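Florketti Rooms - simulated interiors for gathering humanoid demonstrations
Dravport, Tonville

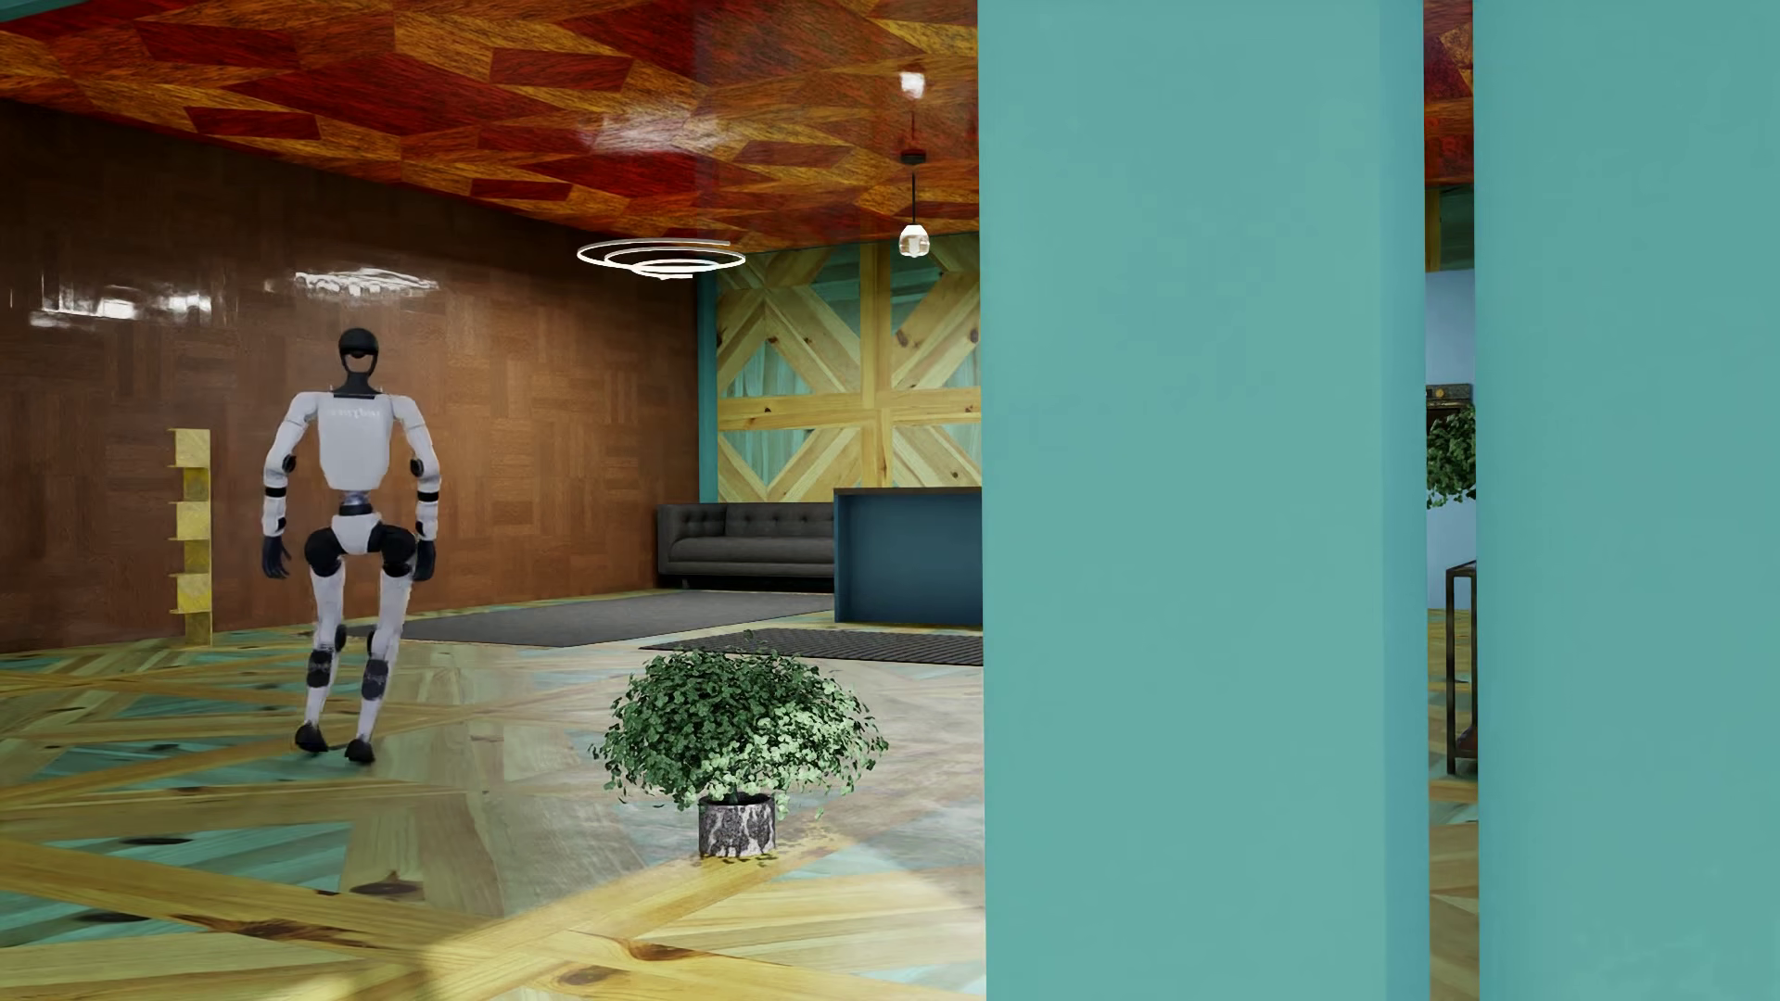 Florketti Rooms is a set of 46 furnished interiors for teams who need a great many examples of a humanoid getting about indoors, and who would like to keep their deposit on the real flat. Load a room, drop in your robot model, and drive it by headset or gamepad. Every run is saved with joint positions, camera views and a text label.

Finishes are shuffled on request. Wood may turn up on walls, floor and ceiling at once, in combinations no decorator would sign off. A policy that has trained only on magnolia tends to sulk when it meets parquet.

In the pack:
46 rooms, 386 furniture and plant models
200 starter demonstrations, walking and turning only
Replay tool, with trimming for the bits where the operator sneezed
2 operator seats - extra seats on request

Not included: the robot model, the headset, taste.

Lighting was rebuilt in January by Sena Ayaaba, and glossy surfaces now reflect properly. Older recordings still replay, but they look duller.

Licences and awkward questions: Chibuzor Bassey, Bawa desk, Dravport.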